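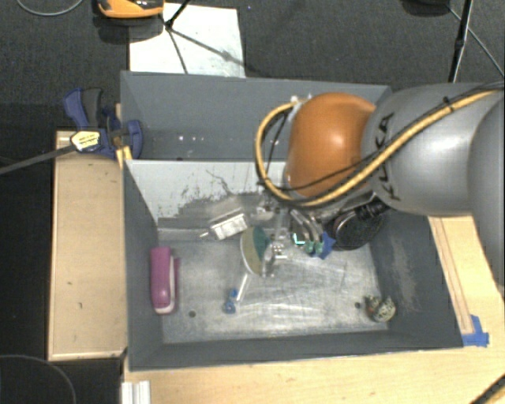 KUKA arm over two gray bins.

Loler Dry Cider

Home / Ciders / Loler

Bottle-fermented dry cider from Randamholm
Sold by the case of 6 bottles, or in a 40-liter keg for restaurants and bars

Loler is our driest cider and the one we drink ourselves with dinner. It is made only from apples, pressed at Randamholm and fermented slowly through the winter. The color is deep gold, a little cloudy at the bottom of the bottle. The bubbles are small and soft. If you know cider only as a sweet drink from a can, please pour a small glass first and give it some minutes.

About the apples

The fruit for Loler comes from two places. The larger part grows on our own slope, 157 meters above the sea, where the nights become cold early and the apples keep a good acidity. The rest comes from the Howlader orchard, down in the valley, where the soil is heavier and the trees are old and tall. The Howlader apples are bittersweet, with thick skins, and they give the cider its body and the light grip you feel on the sides of the tongue. Our own apples are sharper and smell more of lemon and green leaves. Without the valley fruit Loler would be thin. Without the fruit from the slope it would be heavy, and tiring after one glass.

We begin to pick in September with the early sharp varieties and continue until the late bittersweets let go of the branch. The late ones we mostly gather from the grass. This is the normal way for cider apples, and it does them no harm as long as somebody goes through the rows often. Fruit which has gone black goes to the compost. A brown spot is cut out or accepted, depending on how large it is.

There is grass and clover between the rows. We cut it two times in the summer, and the cut grass is left under the trees. We do not use weed killer and we do not use mineral fertilizer. Against scab we have sulfur, in wet springs only, and for the rest we prune so that the wind can go through the crown. It is slow work in January and the hands get cold, but a tree with an open crown dries quickly after rain, and scab likes wet leaves more than anything.

How it is made

After picking, the apples rest in the barn until a thumb can make a small dent in the skin. The starch has turned to sugar by then and the juice runs easier. They are washed, milled and left overnight as pulp, under a cloth. In the morning the pulp has become the color of tea. This night in contact with the air takes away some of the hardest tannin, and it is also where much of the gold color comes from.

We press slowly, in layers, and the juice goes directly to the tank without filtering. We add no yeast. The yeast which lives on the skins and in the press room starts the fermentation by itself, sometimes after a few days and sometimes only after two weeks, when we have already begun to worry. The cellar has no heating, so in the coldest part of the winter the fermentation almost stops, and then it wakes up again in spring. A slow fermentation keeps the smell of the fruit better than a fast one.

The cider is racked once from the heavy sediment and bottled while a little sugar is still left. The last of this sugar ferments in the closed bottle and makes the bubbles. We do not disgorge, so there is always a thin layer of yeast at the bottom. Loler then lies in the cellar for 9 months before it leaves us.

Sulfites: we add a very small dose at racking in some years and nothing in others. The back label of each bottle says which it is. Please read it if you are sensitive.

Taste

The nose is baked apple, orange peel and hay. With some air you may also find leather or smoke, which comes from the bittersweets and is a normal part of this type of cider. In the mouth it is dry from start to finish, with ripe fruit in the middle and a slightly bitter end, like the skin of a walnut. The acidity is clear and does not bite.

Every year is different. In a warm summer the cider becomes broader and stronger, in a cool one it is lighter and more sour. We do not blend the years to make them the same. The current bottling comes from a cool, long autumn and is somewhat leaner than the one before. We like it very much with fish. Customers who bought the previous bottling for its roundness should perhaps keep this one for a while before opening.

Serving

Serve cool, not ice cold. If the bottle comes directly from the refrigerator, let it stand on the table while you set out the plates. An ordinary white wine glass is better than a narrow flute.

Stand the bottle upright the day before, so that the yeast sinks. Open it over the sink the first time, and slowly. Pour in one movement if you want it clear. Some people prefer to turn the bottle gently and drink it cloudy, and the taste is then rounder and more like bread. Both ways are right.

An open bottle is good until the next evening with a stopper in it. After that the bubbles are gone, but you can still cook with it. We use the rest for mussels, for onions in the pan, or in the dough for pancakes.

With food

– Roast pork with the fat left on, and cabbage
– Soft cheese with a washed rind, and hard sheep cheese
– Smoked or fried fish, especially herring and mackerel
– Buckwheat pancakes with egg
– Chicken cooked in cream and mustard

With dessert it does not work so well. The sugar in the cake makes the cider taste sour. For this we suggest Dilter, our half-sweet cider, which is made from the same orchards but stopped earlier by repeated racking in the cold. Dilter has softer bubbles and a lower alcohol, and it is the better choice for guests who are new to cider.

Storing

Keep the bottles standing in a dark and cool place. A cupboard beside the stove is a bad place. Loler can be enjoyed as soon as you receive it, but it has enough tannin to improve for several years. With time the apple smell becomes more like dried fruit and honey, and the bubbles go down a little. Never put a full bottle in the freezer.

Kegs

The 40-liter keg holds the same cider as the bottle, with one difference: it is lightly carbonated at filling, as a second fermentation in the keg would give too much sediment in the tap line. Kegs must be stored upright and given one full day of rest before they are connected. A deposit is charged and paid back when the keg returns in good condition. Please clean the line before you connect Loler, most of all if there was beer in it. The hop smell stays for a long time and it covers the fruit completely.

Ordering and delivery

Bottles are sold in full cases. You can mix Loler and Dilter in the same case; write in the comment field how you want to divide them. We pack in molded cardboard and send in the first part of the week, so that the parcels do not stand in a warm depot over the weekend. In very hot periods or in hard frost we wait with the sending and write you an email.

If a bottle arrives broken, take a photo of the box before you empty it and send it to us. We replace the bottle or pay back the money, as you prefer.

Pickup at Randamholm is possible when the farm shop is open. The opening hours change with the season and are shown on the contact page. You can taste before you buy. Empty cider bottles from us are gladly taken back – please rinse them, and leave the labels on, as we soak them off here.

Alcohol is sold only to adults. The person who receives the parcel must be able to show identification.

Ingredients and contents

Apples. May contain sulfites (see back label). No added sugar, no added water, no coloring. Unfiltered and not pasteurized. No animal products are used for clearing, so Loler is suitable for vegans. Naturally without gluten.

The alcohol content changes with the year and is printed on the front label.

Availability

The current bottling is in stock in bottles. Kegs are made to order, and in summer you should ask well in advance. The next bottling will be offered first to customers on our mailing list.

Page last changed April 26, 2026

See also: Dilter Half-Sweet Cider / Visiting the orchard / Information for restaurants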